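Projects > Kitchen Bench > Progress reports > September

Hi Tala,

September report, as promised, and I've tried to keep it to things you can take into the budget meeting. The short version is that the two-arm bench is set up, we've moved on to plates, and I need a decision from you on grippers before we order anything else.

The plate task on the bench, both arms in place:

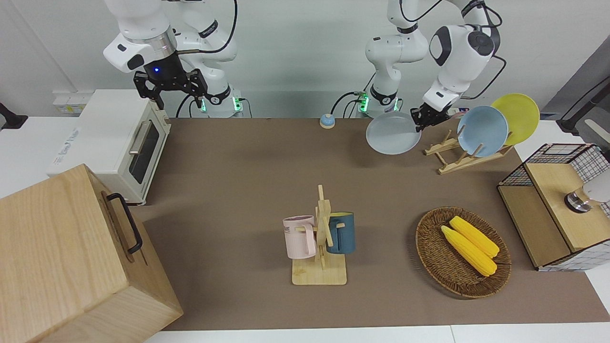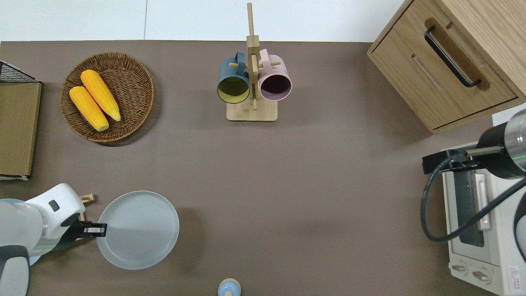
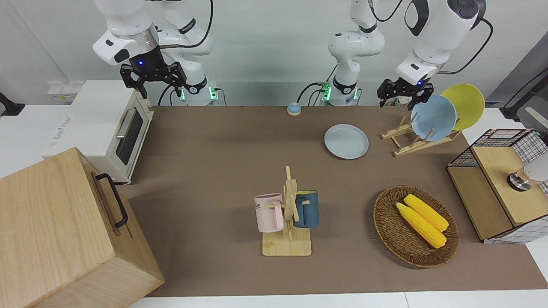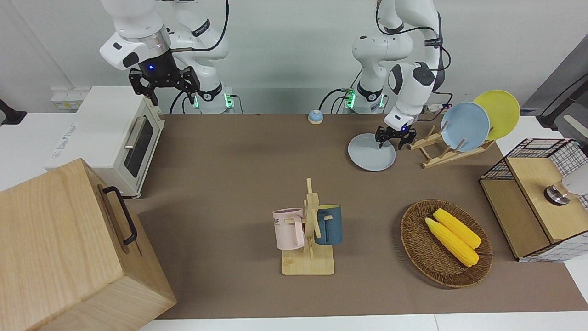 So, money first. You'll remember we put the whole bench through as one line last time and it made a mess of the reporting, because the arms, the furniture and the dishes all landed in the same bucket. I've split it. Arms and controllers are one line, grippers and fingers are the second, and everything you could buy in a homewares shop is the third. That third line is tiny and I'd like to keep it as petty cash if finance will wear it. I spent $51 on kitchen bits this month and filling in the form took longer than the shopping did.

The Haddad quote for the spare gripper came back at $1,401, delivered. I was hoping for less. Prukley can do a comparable one for $200 under that, but their lead time is 90 days and they wouldn't put anything firmer in writing when I pushed. Haddad reckon three weeks. My preference is Haddad, mostly for the timing: if one gripper goes down we're a one-handed bench until the replacement turns up, and half the tasks on the plan for next quarter need both hands. I've asked both of them whether replacement fingers can be bought on their own. Haddad said yes and are sending a price list. Prukley haven't answered that bit yet.

There's a third option, which is to skip the spare and put the money towards a service agreement with Bindden. I did look into it properly. They'd come out to us, which is nice, but a visit only covers inspection and adjustment and any parts are still on us. I'd rather have the part sitting in the cupboard. Happy to be talked out of that if you see it differently!

On the work itself, we've picked plates as the main task for this stage and I think that was the right call. Rims are fiddly. A mug gives you a handle and a nice tall body to grab, but a flat plate has a thin lip sitting close to the table, and the fingers have to get to it without shoving the whole thing along. Then it has to be turned up on its edge before it can go in a rack. We've kept the toaster oven and the mug tree on the bench the whole time so that the layout doesn't change when we move to the next tasks, and so the arms are always working around a reasonable amount of clutter. Bare benches give you lovely numbers and then you have to start again.

I haven't included success rates this time. The logging changed partway through the month and I don't want to give you a figure that mixes the old way with the new one. You'll have a clean set in the next report, with the method written out so the Wivport people can check it against theirs.

Speaking of Wivport, they've asked if we can set up a second bench at their site by the end of the year. I've told them maybe. The arms aren't really the problem, it's the room. They'd need power along the back wall, a table that doesn't flex, and space to walk behind whoever's operating. I'd want to go and measure before anybody promises a date. If you can cover a day's travel I'll go down on a Sunday night and be there for first thing.

A few smaller things for the budget sheet:

Cabling. We need a proper cable management kit for both arms. It's cheap, but I'd like it in the first line with the arms and not in petty cash, so it gets reordered when a second bench happens.

Table covering. I've allowed for one replacement mat per quarter. That might be generous, in which case you get it back.

Dishes. Still buying ordinary ones. I know there was a suggestion that we go to a lab supplier for a matched set with certified dimensions, but I can't see what we'd get for the extra cost. People don't have certified plates at home.

Training. Two of us still need the safety refresher and it isn't in anyone's budget that I can find. Can you check whether it belongs to us or to the building?

What I need from you, then: a yes or no on the Haddad gripper, a view on petty cash, and the travel day for Wivport. The gripper is the only urgent one – their quote lapses at the end of the month and I doubt we'd get the same price again.

I'll send the spreadsheet separately once I've fixed the tax column.

Comments (4)

Tala Karam: Thanks for this, much easier to follow with the three lines. Leaning yes on Haddad. Can you forward me the actual quote, not the summary? Petty cash I'll have to ask.

Wivport facilities: We can do power on the back wall, that's no drama. How deep does the table need to be?

benchauthor: Will send measurements once I've talked to the others, don't order a table yet please.

R.: Prukley's 90 days was nearer 120 for us last year, for what it's worth.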